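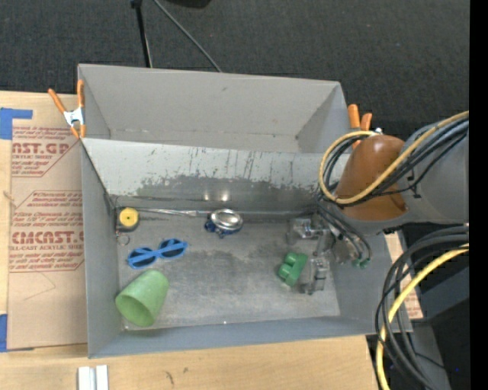 Oxygen quenching, second attempt

Jul 18, 2026

The first set of lifetime measurements is going in the drawer. I spent most of the spring on them and the plots look fine until you put the air-saturated and degassed samples on the same axes, at which point the ratio comes out too small for every dye in the series. Mei-kuen Wu spotted it in group meeting before I had finished the slide.

Background for those who don't work on this. A dye molecule in its triplet state lives a long time by molecular standards, long enough to run into dissolved oxygen. The collision takes the energy away and the emission dies early. Plot the inverse lifetime against oxygen concentration and you should get a straight line. The slope is the quenching rate constant. The intercept is the inverse of the lifetime with no oxygen at all, and everything else in my thesis chapter depends on that intercept.

Mine was too high. A high intercept means something other than oxygen is shortening the lifetime, or that the sample you think is free of oxygen still has some in it. I had been bubbling nitrogen through the cell for 18 minutes and calling it done. Tien-fu Mok, who did his degree in this lab when it was still on the old corridor, told me that bubbling was never good enough for triplets in toluene and that he had assumed I knew. I did not know. It is in his thesis, in a footnote.

So, freeze-pump-thaw. Freeze the solution in liquid nitrogen, open to the pump, close, let it melt, repeat. The gas comes out as the solvent melts and you pull it off on the next round. I do it until the gauge stops moving between rounds. The cell needs a side bulb for this, because freezing solvent in the square part of a quartz cuvette is a good way to own two halves of a quartz cuvette. I have already bought that lesson once.

Results with the Broda dye, which is what we call the red-emitting one after the supplier's catalog heading:

Nitrogen bubbling gave a lifetime that drifted over the course of a run. Freeze-pump-thaw gave a longer one that held steady from the first scan to the last. The decay fits a single exponential and the residuals are flat, where before there was a slow wave in them that I had been blaming on the detector. I owe the detector an apology, and I owe Chia-hao Yen one too, as he spent an afternoon realigning it for me.

Emission was collected at 714 nm with the slits at 2 nm. I kept both the same as in the old set so the two can be compared directly. The excitation power is lower than before. At the old setting there was a fast part at the start of the decay which grew with power, so most likely triplets meeting other triplets. That adds to the intercept as well. I have not separated the two effects and will need a power series at fixed concentration to do it.

One thing I got wrong in my last post: I wrote that the quenching constant should be close to the diffusion limit. For triplets it is normally well under that. Only some of the encounters between a triplet and an oxygen molecule have the right total spin to go on to products. For the channel that gives singlet oxygen and a ground-state dye, the statistical factor is one ninth. Fares Abu Hammour wrote to point this out and was polite about it. The post now has a correction at the top.

Software. I have moved the fitting out of Plokent and into a script. Plokent subtracts the baseline before it fits, using the last stretch of the trace, and if the decay has not finished by then it subtracts part of the signal. With short lifetimes you never notice. With the new, longer ones it pulled the answer down by enough to matter. The script fits the baseline as a free parameter. Hsiu-ying Chuang ran the same traces through her own code and we agree within the error bars.

Still to do before the end of July:

Power series on the Broda dye.
Repeat all the degassed points for the other dyes in the series.
Check the toluene. The current bottle has been open a while and I want to compare it against a fresh one.
Find out who has the second side-bulb cell.

The air-saturated points can probably stay, apart from the ones taken before the temperature bath was fixed. Oxygen solubility changes with temperature and so does viscosity, and I have no record of what the room was doing on those days. I'll redo them if there is pump time left over, and leave them out of the fit if there isn't.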